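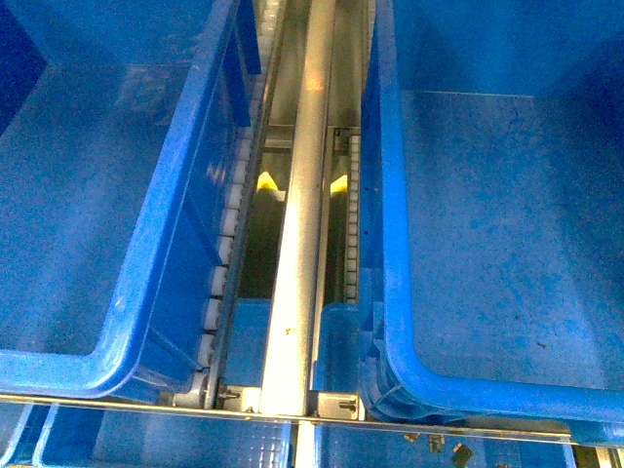 Truvau opens planning service for warehouses that want to buy bin handling robots

Bramcombe, September. Truvau, a supplier of small automation systems for parts warehouses, today announces a planning service for companies which are preparing their first purchase of bin handling equipment. The service is called Tremedora. It gives the buyer a written equipment plan and a complete budget before any order is signed, and it can be used also by companies that later decide to buy from another supplier.

The service was developed together with Pilkington Spares, a distributor of repair parts with one warehouse in Bramcombe. During 11 weeks, the two companies studied how plastic bins are stored, moved and picked from, and which part of this work can be given to a robot inside a normal yearly budget. At the end of this study Pilkington Spares ordered seven picking stations. The first two will be installed before the end of the year and the other five in the next budget year.

"We had three offers on the table and we could not compare them," said Colin Haworth, operations manager of Pilkington Spares. "One price was with the bins and without the conveyor. Another was with the conveyor, but the training was extra. I had to go to my director and ask for money, and I did not know how much money I was asking for."

What the plan contains

Each Tremedora plan begins with a visit to the warehouse. Truvau engineers measure the existing racks, the floor and the passages, and they make a list of the bins which are in use. The size of the bin, the shape of its rim and the surface of its floor all have an influence on the choice of gripper and camera, and therefore on the price.

The second part of the plan is the budget. It is divided into purchase, installation, training and yearly maintenance. Spare parts such as roller chain, rails, brackets and fasteners have their own lines. Cleaning is also included as a cost, with the hours written down, as dust and small loose parts can collect in the lower levels of a bin system and must be removed on a regular schedule.

The third part is a calendar. It shows what can be bought now, what can wait, and which works must be done while the warehouse is closed. For Pilkington Spares this part changed the order of the project. The company first wanted to replace all its bins in the same year as the robots. The plan showed that 159 of the present bins could stay in service with the new stations, and the money for replacing them was moved to the following year.

"Many buyers look at the robot arm first, and I understand this, it is the most expensive single item," said Shaimaa Bensaid, head of customer planning at Truvau. "But when we count the costs of the first three years, a large part is in the bins, the chain, the rails and the time of the people who take care of them. We want the customer to see these numbers at the beginning."

Training of the staff

The warehouse team in Bramcombe has 23 people. All of them will receive basic training on the new stations, and four will be trained for daily maintenance, including the inspection of chain and fastening points and the correct way to stop a station before reaching into it. Truvau and Pilkington Spares have agreed that the training hours are paid from the project budget and do not come from the budget of the department.

"My people asked me when they will learn it and who will repair it on the night shift," said Mr. Haworth. "Now I have an answer on paper for both questions."

Availability and price

Tremedora plans can be ordered from today. The service has a fixed price, which is agreed before the visit and depends on the floor area of the warehouse. If the customer orders equipment from Truvau within 12 months after the plan is delivered, the full price of the plan is deducted from the order. The plan remains the property of the customer in every case.

About Truvau

Truvau designs, sells and maintains bin handling and picking equipment for small and medium warehouses. The company has its office and its test hall in Bramcombe.

Press contact

Shaimaa Bensaid, Customer Planning, Truvau, Bramcombe. Visits to the test hall are possible for journalists by appointment.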